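Workshop Notes: the bottle fetcher, part one 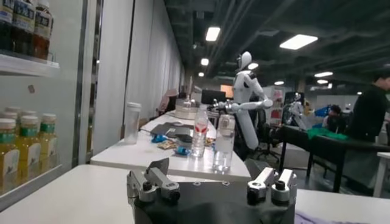

Where we've got to

Right then, the arm. A few of you stopped me on the stairs last month to ask how it was going and I said "nearly there", which was true in the sense that all the parts were in the same building. It's further along now! The gripper is on, the wrist camera is wired up and sending pictures, and I've been spending my evenings at the white tables working out how to get one bottle out of the glass-fronted fridge without disturbing the others.

For anyone who has joined Flonbridge since the summer, the job is simple to say. You press a button, the arm opens the fridge, takes a bottle from the shelf you asked for and stands it on the table. I picked it for my build because the fridge was already sitting next to the bench and I thought bottles would be easy (they're round, they stand up by themselves, they're all much the same). I now have a longer list of opinions about bottles.

The gripper

It's two fingers on a black body, with a metal mount for each finger bolted along the top edge. I went through three designs before this one. The first was printed and flexed so much that it let go of anything heavier than an empty tumbler. The second was strong enough but I'd drilled the holes slightly out of line, so the fingers met at the tips like a pair of cheap tweezers. The brackets on it now came from Nalholm, who sell odds and ends from old packing lines, and they've been lovely to work with. Cap screws throughout, so I only need the one Allen key, and I've tied that to the bench with string.

I've left the gap between the fingers wide. It makes everything look a bit clumsy, but it means the camera can be off by a fair bit and the bottle still ends up somewhere in the middle. Pads come next. I've tried bicycle inner tube, which grips beautifully and leaves black smears on the labels, and a bit of silicone baking mat, which doesn't smear but peels off after a dozen goes. If you have a favourite glue for silicone I would love to hear about it.

What the camera makes of it all

The camera sits at the wrist and looks out past the fingers, so it always has the gripper at the bottom of its view, and that turns out to be handy: if the fingers aren't where they should be in the picture, something has come loose. It also sees an awful lot of room. I'd been picturing a tidy view of some shelves, and what I get is shelves down the left and then the long white partition, the humanoid with its arm stuck out over the next table, everybody's drinks, a laptop or maybe a keyboard, what look like sweets, and the ceiling lights marching off into the distance.

The software has to find the bottles in the middle of that lot. The yellow ones with the white caps and green neck bands are the easy ones, bless them, it picks them up almost every time. The dark ones on the upper shelf are harder work. From where the arm rests their tops are out of view, so it can't look for a cap, and I've had to teach it to go by the label. Clear water bottles are the worst of the bunch. The one with the red label it can manage, but a clear bottle on a white table might as well be a ghost.

Then there's the glass. The door picks up the room lights and puts a haze over everything behind it, and the first version of my program was convinced there was a bottle floating at shoulder height. I've tried turning the exposure down, which helps, and taking pictures from two slightly different spots and throwing away anything that moves too much between them, which helps more. If I had my way we'd switch off the nearest light, but I do realise other people are trying to see what they're doing.

Training pictures

I've got 4000 pictures saved so far and I've labelled 373 of them by hand, drawing boxes round bottles with a mug of tea going cold next to me. It's dull but strangely soothing, like shelling peas. I used a free labelling tool called Loureiro that one of the Thursday lot put me on to, and once you've learned the keyboard shortcuts you can get through about 60 in an hour. Come and have a go if you fancy it. There's no skill needed and I'll bring biscuits.

The door

I had hoped to write this bit up as finished. The handle is fine, the fingers hook round it nicely, but a fridge door swings in an arc and my arm would very much like to pull in a straight line. So it gets a little way, the seal lets go with a jerk, and the whole wrist twists. I've sketched a small hook that clips beside the left finger and lets the door pivot as it comes. It's on the printer queue, behind somebody's enormous plant pot.

For now I prop the door open by hand when I want to practise picking. Please do shut it if you find I've forgotten!

Bits and pieces I'm after

A short length of flat, soft rubber, anything up to the width of your thumb. Black cap screws, any length, as I keep dropping them. A drip tray for under the shelves. And if anyone is going over to Buscombe Metals in the next couple of weeks, could you give me a shout? I have 23 small brackets on order there and no car.

I'll have the arm running most evenings until the November open night, when I'd like it to serve at least one bottle in front of witnesses. Part two will be in the issue after that, with the hook, and with the proper pads if the glue question gets sorted.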